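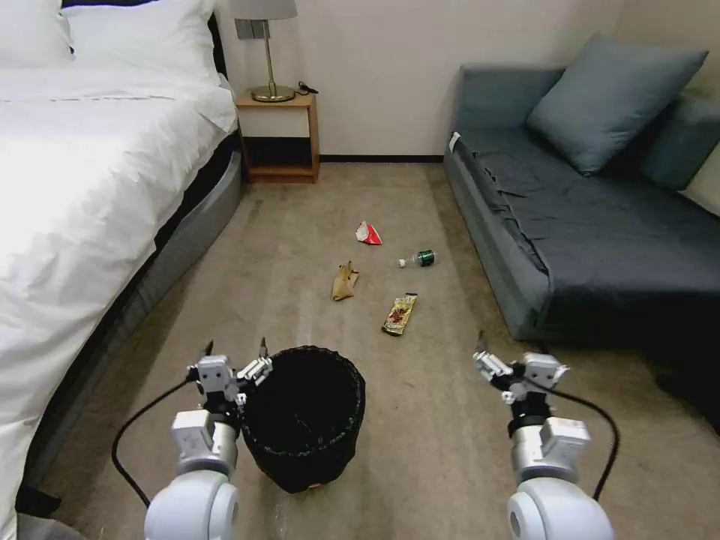
Hotel's cleaning robot picks up the trash, but housekeepers still make the beds

The Pratance hotel has put a two-armed robot to work in its guest rooms, and its owner says the machine will take the worst of the bending out of the housekeeping job. The people who do that job are waiting to see what else it takes.

The robot, supplied by a company called Solov, began working the second floor in September. For now it has one duty. It goes into a room after checkout, picks litter up off the carpet and drops it in the wastebasket. A housekeeper then comes in to strip and make the bed, clean the bathroom, vacuum, dust and empty the basket.

Gunier, the management firm that runs the hotel, calls this "a shared room." In a note to staff it said the robot would free housekeepers for "the details guests remember." The note did not say how many rooms each housekeeper would be expected to finish per shift once the trial ends, and the firm declined to answer that question this week.

Benjie Magbanua would like an answer. He has cleaned rooms at the Pratance for years and now works the floor where the robot is being tried.

"Picking up wrappers was never the long part," he said. "The long part is the bed and the shower. If you give me a robot for the wrappers and then you give me 2 more rooms, I'm doing more work than I was before."

Magbanua said he does not mind the machine itself. His knees are bad, and a room after a family has stayed the weekend can mean a lot of stooping. But he said he has had to change the order he works in, and on a busy Sunday he has stood in the hallway with a full cart, waiting for his turn in the room.
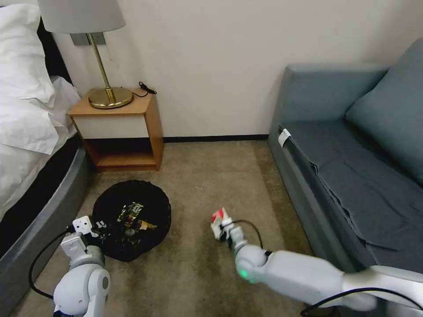 The robot at work between the bed and the sofa in a guest room at the Pratance.

Gunier says waiting is a scheduling problem and will be fixed. It plans to send the robot in earlier, as soon as the front desk marks a room empty. That works on paper. Guests at the Pratance have until 11 a.m. to leave, most of them use all of it, and new arrivals start asking for keys at 3.

There is also the matter of what counts as trash. Staff have been told to walk each room first and remove anything a guest may have left behind, such as earrings, medicine, chargers or a child's toy. Angelica Aquino, who supervises housekeeping on the day shift, said the walk-through is a sensible rule and also a new task.

"So I send a person in to check the floor, and then the robot goes in to clear the floor," Aquino said. "I've asked what we're saving. They tell me it's early."

Aquino keeps a handwritten log of the trial, at her own suggestion. She said management had planned to rely on the supplier's reports, which record the items the robot picks up but not the time a housekeeper spends getting a room ready for it or going back over the carpet afterward. She wants both sets of numbers on the table before anyone decides anything.

Solov has told the hotel its robot should be able to handle 1,000 rooms before it needs a major service. The company did not provide results from other hotels and would not say what the Pratance is paying. Gunier also would not discuss the cost, beyond saying that no one has been laid off.

That is true, according to Aquino. It is also true that two housekeepers left over the summer and their jobs have not been posted. Gunier said the openings are "under review" and that the review has nothing to do with the robot.

Magbanua said he and his coworkers have asked for a promise in writing that the room quota will stay where it is through the end of the year. They have also asked that training on the machine be paid at the regular hourly rate, including the sessions held before the shift starts. As of Friday they had been told both requests were received.

The trial is set to last 3 months. Gunier said it will then decide whether to bring the robot to the rest of the building.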